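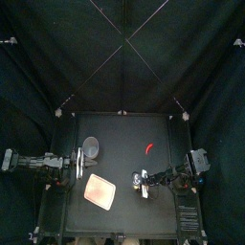
Lerport council to trial later library hours

Lerport's two public libraries will stay open until 8 pm from July under a trial approved by council this week. The Cestness branch currently closes at 5 pm and the Arnaud Street branch at 5.30 pm.

The extended hours will run for 20 weeks. Staff will be on the desk until 6 pm, after which members will enter with a card and PIN. Access after 6 pm is limited to members aged 16 and over who have completed a short induction — bookings open in June at either branch.

Council papers put the cost of door hardware and lighting changes at $11,800, to be met from the existing building maintenance budget. Prulter, the contractor that looks after the access system at the Lerport pool, will carry out the work.

Loans, returns, printing and study desks will be available during the later hours. Meeting rooms, the local history collection and inter-library loan pick-ups will not. Returns left in the chute after 6 pm will be processed the next morning.

A report on visitor numbers, after-hours incidents and power use is due before the summer timetable is set. Weekend hours at both branches are unchanged.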